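The Counter at Storkcombe

Posted in Short Fiction, December
By the Grullstead Back Pages

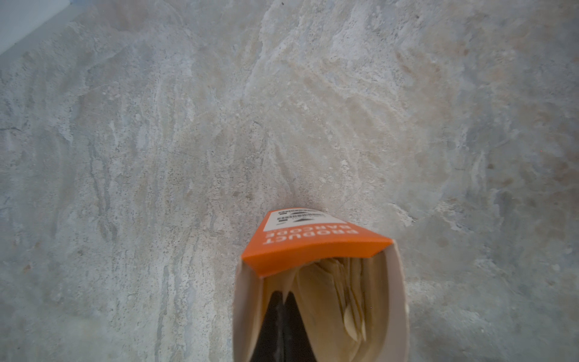 My aunt left me the flat at Storkcombe and 4 boxes of receipts, and I'd promised myself I'd have the kitchen sorted by teatime. I started with the pantry, which was a mistake, because I eat when I'm sorting. By three o'clock I was leaning on the stone with a snack box open in front of me, its orange flap pointing away from me, reading PRODUCT BARCODE over and over as if it might be news. Then I got to looking at the counter itself – all that grey and beige cloud, with the tiny dark pores running through it – and I found the coast. I swear it was the coast! There was the headland, there was the bay, and a little brown speck over on the left that had to be the ferry.

She'd paid $1,504 for that slab. The receipt was in the third box, with Yakubu Stone across the top and her handwriting underneath: "Too dear. Looks like home."

I'd had a bloke coming to rip the lot out (white laminate, very sensible, my own idea). I rang him and told him I'd changed my mind, and he said fair enough, love, and then I went back to the pantry and found the good biscuits.

Print this story | E-mail to a friend

Contact us | © Grullstead Back Pages | Back to top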